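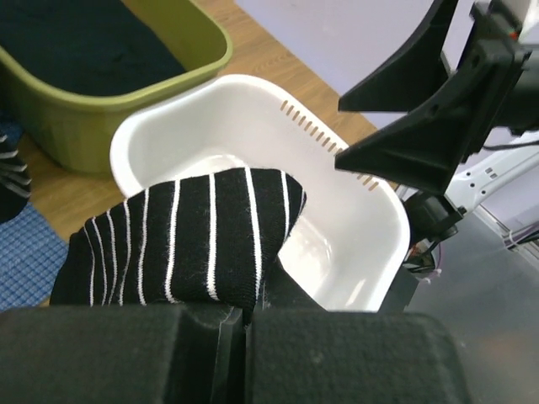 Wiebke Oltmanns asked after the last class whether a striped fabric needs a bigger seam allowance than a plain one, and I gave her a mumbled yes, so let me do better in these notes!

The allowance stays the same. What grows is the yardage, because you have to shift the pieces around until the stripes meet (I once bought 2 extra lengths in Vundover and still ran short on the sleeves). Knits are worse, they creep under the presser foot, so pin every other stripe and go slow.

For next time, bring a scrap of any striped knit, 50 cm is plenty, and your ballpoint needles. We'll do side seams first and then, if we get that far, the Czerwiński collar on page 2 of the packet.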